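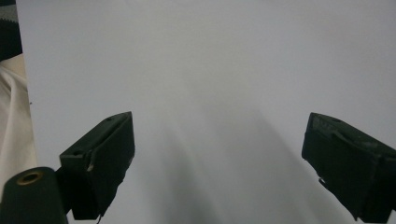 Fingers open, nothing in them yet.

What should I ask at a robotics open day so I don't just nod for an hour?

gravelbiscuit
I'm taking my aunt and two bored teenagers to the Tratton open day in December. The flyer promises "hands-on manipulation," and the email says visitors get a turn with the Tileo hand-held gripper, the kind you squeeze yourself while it records what you did. I went to one of these in Winstead a few years back and my only contribution was "So it's like tongs?" The engineer looked tired. I would like to do better. Also, is it worth waiting in line for a turn, or should we watch the demo and go find the sandwiches? We have slot 104, if that means anything to anyone.

mostlyhinges
Get in line. Watching somebody else pick up a shuttlecock is fun for one shuttlecock.

Ask why they grab it where they do. A shuttlecock has a hard round head, a band, and then a skirt that's mainly holes, so there are good and bad places to put two fingers. Pinched at the band, with the skirt pointing up, is what I'd try first. Then let the teenagers try it by the skirt and ask the engineer what a machine would learn from that. Ours put down her coffee to answer.

Other questions that got a real reply out of someone:

How many tries do you record before it's useful? (Ours had 2078 so far and the word "useful" got a long pause.)
Do you keep the bad tries?
How often do you change the grip pads? Ask this one if the edges look chewed. People have feelings about pads.
Why clear plastic trays? I've been told see-through stuff is a pain for cameras, and I got nineteen minutes on reflections. Bring a snack.

"So it's like tongs" is a fair question, by the way. It's like tongs with a hard drive.
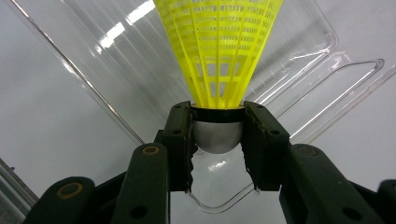
wobbly_spatula174
Went last year. Parking is terrible, use the Wubshet lot and walk. The slot number is your place in line and they do not call it loudly. Sandwiches were egg.

pennyloafer_east
I'd go the other way and watch first. Spend a few minutes on the dull part, when the fingers are wide open and there's nothing between them. Ask how the software knows that a grab hasn't started. My group all wanted to talk about the grabbing, and the person running the table perked up when I asked about the waiting.

Look for the small stuff too, like scuffs on the black parts and the holes in the tops of the fingers. I asked what the holes were for and got "screws, mostly," so they won't all be winners.

If your aunt is like mine she'll ask whether it can fold a fitted sheet. Let her. They've heard it before, and they still don't have a good answer.

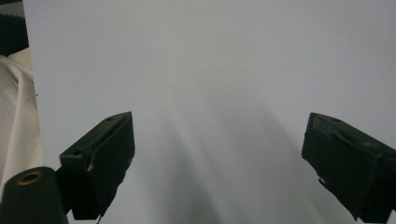 Still open. A good moment for a question.

Last updated: December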